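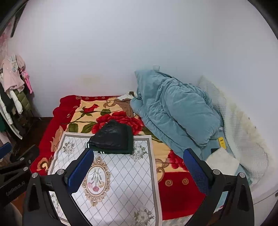
Talholm Forums > Grippers and End Tools > Maintenance

Handheld gripper: pivot screws backing out, how often do you check?

seixas_bench
Looking for a service interval on the finger linkage of a handheld two-finger gripper. We use ours for clothes, folding and laying flat mostly. After 800 cycles the left finger had enough play that I could wiggle the tip with my thumb. The pivot screws had backed out a bit. I snugged them up and the play went away, then it came back after 15 minutes of use. Do I use threadlocker or is something worn?

kpai
Take the screws out and look at the bushings before you put anything on the threads. If a bushing is oval the screw will keep walking no matter what you do to it. Also check that both fingers reach the center at the same time when you close it slowly. - Kavitha Pai

seixas_bench
Pulled them this morning. Bushings look round, but there was black lint packed behind two of the pivots. Here's the kind of work it does, for reference.

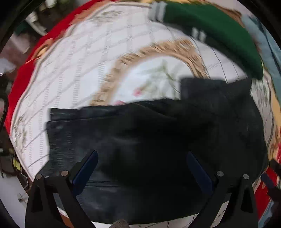 Fingers open over the black garment, blue pads facing in.

oldcell44
Lint is your problem. It packs in behind the pivot, the joint binds, and the linkage turns the screw with it. Blow it out at the end of every shift and leave the threadlocker in the drawer. I've never used it on a plastic finger and never will. Some kinds will crack plastic.

kpai
Don't agree. Low strength is fine if you put one small drop on the metal thread and keep it off the plastic. We've done ours that way since June and had one screw move. Read the label for plastics first, though.

oldcell44
One screw moved, so it didn't work.

rello_marinho
You're both skipping the pads.

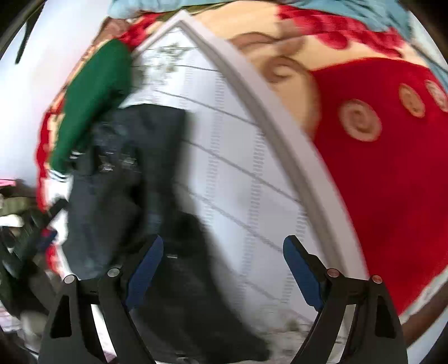 Pad wear shows up as finger play if you test it the wrong way. A pad that has come up at one edge gives when you push on the tip, and it feels just like a loose pivot. Hold the finger by the black arm, not by the pad, and then try to move it. With jeans I'd look at the pads more often anyway, as that pair has a couple of small metal fasteners up top and that sort of thing is hard on a soft face. Swap both pads together so the grip stays even. - Conceição Marinho

seixas_bench
OK, held it by the arm and most of the play is gone. Left pad is lifting along the bottom edge. Is any glue OK or does it have to be the double-sided sheet?

rello_marinho
Sheet. Clean both faces with alcohol, let them dry, press the pad on and leave it clamped for 2 hours. Glue goes hard and you'll be scraping it off next time.

gratus_tom
We glue ours. No trouble so far, but the scraping part is true.

seixas_bench
Sheet is ordered. I cleaned the lint out and put the screws back dry for now. Will post if they move.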